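Visa delays leave Griltonbridge families apart over new year

Tue 29 December

Families in Griltonbridge who applied in the summer to bring a husband, wife or child to join them are still waiting for an answer, according to figures released by the Clarnel advice centre.

The centre helped with 2,033 immigration enquiries this year, up from 2,015 last year. Most of the rise came from people asking why a family application had stalled.

Myfanwy Llewellyn, who runs the centre's evening sessions, said many callers had been told to expect a decision by November.

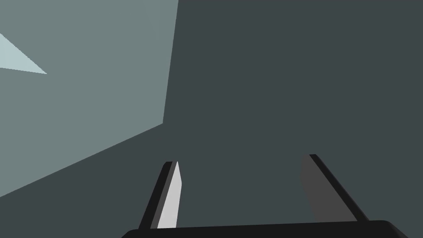 "They paid the fee, they sent the payslips, and then they heard nothing," she said. "We have a man whose daughter has started school in another country because he couldn't tell her when she would be coming."

Manolis Antoniadis, a chef at the Skurkura restaurant, applied for his wife to join him in June. He was asked for his bank statements a second time in the autumn and sent them the same week.

"I ring and they say it is in the queue," he said. "I don't know how long the queue is."

The law firm Konstantinidis has offered 4 free clinics at the town library, starting in January. Each will have places for 90 people, and booking is by phone through the centre.

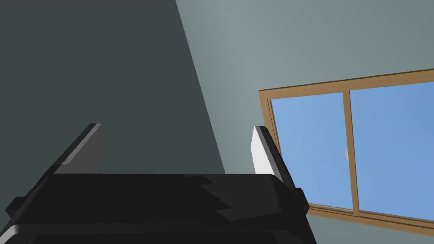

Can I travel to see my family while an application is being decided?

It depends on who has applied and from where. A sponsor with settled status can normally travel as usual, but anyone applying from inside the UK should get advice before leaving, as the application may be treated as withdrawn.

The centre is closed on New Year's Day and reopens the following Monday.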